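Kesum Crime Fiction Review Index
Progress report 2 to the Wumbei Fund
Grant holder: Witer, Estville
Period covered: October to March

Status in short

The index now holds more than 3000 records for crime and mystery novels that are out of print in the United States. Of these, 118 have a full signed review attached. Work on records is ahead of plan. Work on reviews is behind plan, and the causes are set out under Reviews. Spending is within the approved budget for the period, with one transfer between lines that needs the Fund's approval.

The public search page opened in November as agreed. It has been available without a break except for planned work overnight.

Records

Each record carries the title, author name as printed, author name as established, publisher, place and year of first publication, series name and number where there is one, page count, and a subject line of no more than 30 words. The subject line states setting, type of investigator and type of crime. It does not give away the ending. Three checks were added in this period:

Series order. Books in a series are now numbered twice, once by date of publication and once by the order of events inside the stories. The two often differ. Where a later book is set before an earlier one, both numbers are shown and the search page sorts by publication date unless the reader changes it.

Retitled books. Many of the novels were sold under one title in Britain and another in the United States, and some had a third title in paperback. The first version of the index treated these as separate books. They are now joined under the title of first publication, with the other titles searchable. Joining was done by comparing chapter headings and opening paragraphs. A match on plot summary alone was not accepted, as several authors reused a plot within a few years.

Pen names. A record is filed under the name on the title page. The established name is given only where a published source supports it. Where sources disagree the field is left blank and a note is added. This follows the comment the Fund made on our first report, which asked for fewer guesses in this field.

Jacket copy is transcribed in full where a jacket survives. It has been more useful than expected. Jacket copy for the same novel can change a good deal between printings, and in one case the later copy names a detective who was cut from the text before publication. Transcriptions keep the printed spelling, including errors.
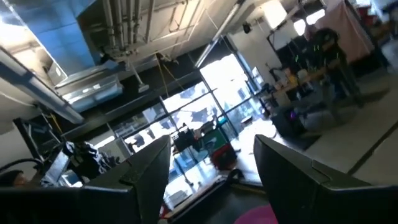 Estville: interior, with ceiling.

Error rate

A sample of records was checked against the physical books in January. Errors fell into four groups: wrong year, wrong page count, missing series number, and subject line that revealed the ending. The wrong-year group was the largest. Almost all of it came from reading the copyright date of a reprint as the date of first publication. The entry form now asks for both dates in separate boxes and will not save if the second is empty. Records entered before the change are being gone through again, oldest first. This should be complete before the next report.

Page counts are a smaller matter. We had been counting the last numbered page. The rule is now the last page with story text on it, with advertisements and previews left out. No correction is planned for older records unless the book is handled for some other reason.

The subject lines that gave away endings have all been rewritten.

Reviews

The plan called for reviews to be written at the same rate as in the first period. The rate fell by close to half. Two causes can be identified.

The first is access to copies. The easier books were reviewed first. Those remaining are held by few libraries, and several of the holding libraries do not lend them. Reading has to be done on site or from scans made to order, and scans can take several weeks to arrive. Some come back with pages missing or with the gutter too dark to read. The request form has been changed to ask for a test page first.

The second is the review format. The form approved at the start asks for a rating out of five, a summary of the opening, and separate paragraphs on plotting, character, setting and dialogue. Reviewers found that the separate paragraphs led to repetition, in particular between character and dialogue. A shorter form was tried from February. It asks for the rating, a summary that goes no further than the first third of the book, and one continuous assessment of whatever length the book calls for. Reviews in the shorter form took less time to edit and were easier to read. We ask the Fund to accept the shorter form for the rest of the grant.

Ratings are a related point. In the first period the ratings were clustered at three and four. A scale that is used only in the middle gives the reader little help. A written description of each point on the scale was sent to all reviewers in December, with a sample book for each. Spread has improved slightly. Low ratings are still rare, possibly because reviewers choose their own books from the list and do not pick ones they expect to dislike. From the next period one book in each batch will be assigned.

Content notes have been added to reviews where a novel contains graphic violence or uses language about race or disability that readers would want to know of in advance. The note is one line long, placed after the rating. It is descriptive and does not affect the rating.

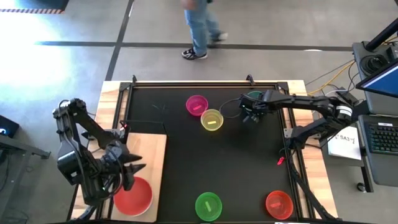 The police procedurals deserve a separate word, as they now make up the largest part of the backlog. They tend to come in long series, and a fair review of the sixth or seventh book depends on some knowledge of the earlier ones. The approach until now was to review each title on its own. It produced reviews that complained of thin characters who had been built up over several earlier books. One reviewer is now given a whole series, and a short note on the series as a whole is published with the first title. Two series have been completed in this way. It is slow – a series can occupy one reviewer for most of a period – but the results hold together better, and we intend to continue.

Search page

Readers can search by title, name, year, series, setting and type of investigator. Setting is the most used of these. Many readers enter a state or a town and browse from there. The list of settings was therefore extended to county level where the text supports it. Made-up towns are listed under the printed name, with the real county added only if the author states it in the book.

Type of investigator has caused some trouble. The original list had police officer, private detective, lawyer, journalist and amateur. Amateur turned out to be far too broad, and has been split by occupation. A few novels have no investigator at all, or the narrator is the criminal. For these the field reads "none", and a reader who searches on "none" will get a short and rather interesting list.

Loading time on older phones remains poor when a search returns a long list. Results will be split into pages in the next period.

Corrections sent in by readers are handled in the order received. Most concern pen names. A correction is accepted with a source and declined without one, and the sender is told which.

Rights

Jacket images are not shown. The legal advice obtained in the first period was that permission would be needed for each, and the cost of tracing owners was found to be out of proportion. Quotations in reviews are kept short. No complaints from rights holders were received in this period.

Budget

Staff costs were as planned. Scanning costs were over plan, for the reasons given under Reviews. Travel was under plan, as on-site reading was done at fewer libraries than foreseen. We ask for approval to move the unspent part of the travel line to scanning. The total is unchanged. The statement of accounts is sent separately.

Risks

Loss of access. One holding library plans to close its reading room for building work during the summer. Books needed from that collection have been moved to the front of the list.

Reviewer time. All reviewers work part time and several have other deadlines in the fall. The review schedule for the next period has been weighted toward the first three months.

Storage. Scans take up more space than estimated. The present allowance will last until the end of the grant if the working copies are deleted after each review is published. The master copies are kept.

Plan for the next period

Complete the recheck of publication dates on older records.
Publish reviews in the shorter form, subject to the Fund's agreement.
Finish two further police procedural series.
Split long search results into pages.
Draft the guide to the record format, so that other indexes can reuse it.

Decisions requested from the Fund

Acceptance of the shorter review form.
Transfer of the unspent travel amount to scanning.
A reply by the end of May would allow both to be in place when the next batch of books is assigned.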